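Home | Equipment | Dredging | Parts & Service | Contact

May, by Nikau Ngata

Grevix adds longer boom option to amphibious excavator line

Grevix has released a long-reach boom for its Stornero amphibious excavator, aimed at contractors who clear silt from canals and retention ponds. The boom is bolted to the standard slew frame, so the undercarriage needs no changes. A counterweight of 400 kg is supplied with the kit.

Working pressure in the boom circuit is 380 bar. A hose rupture valve is fitted to each lift cylinder, and the bucket linkage turns through 90 degrees for bank trimming. Changeover from the standard boom takes two fitters 5 hours with a yard crane.

"Most of our questions were about stability at full reach over the side," said product engineer Eftychia Vrettos. "The load chart now lists side and end values separately."

Existing owners can order the kit through Gavalas, the parts distributor.

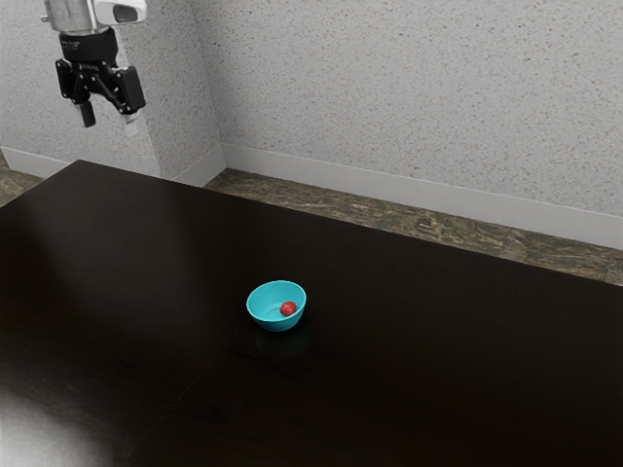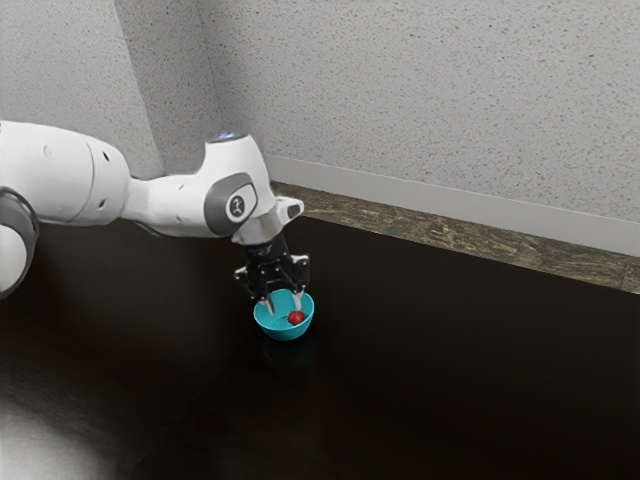 Availability

Kits ship from the Drellach plant. Hose sets are quoted separately.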